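Pumphrey Ticketing Support
Subject: Duplicate bookings, Urngate album launch show
Status: Open, with supplier

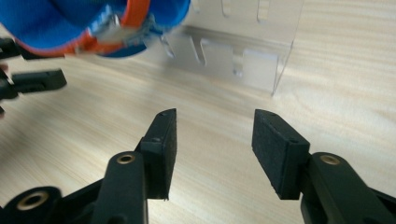
The box office reported on Friday that customers buying standing tickets for the Urngate concert at Trurkow Hall had been charged twice. The venue holds 1,000 and the allocation was shown as sold out while 155 places remained unclaimed. Payment records were checked first and no fault was found with the card provider. Customers collecting wristbands in person should be served as usual at the light wooden table, where staff will compare each booking reference with the printed list.

Update, 16:40
The duplicates have been traced to the presale link sent to members of the Jorard mailing list. Where the confirmation page was refreshed, a second order was created under a new reference. The link has been withdrawn. Refunds have been issued for all but 19 orders, which require the customer's bank to confirm the account.

Update, 18:15
Unclaimed places have been returned to general sale, with a limit of 2 per customer. The support act's guest list is not affected. The supplier has been asked to correct the confirmation page before the next Jorard presale opens in July.

Next action: supplier to confirm date of repair.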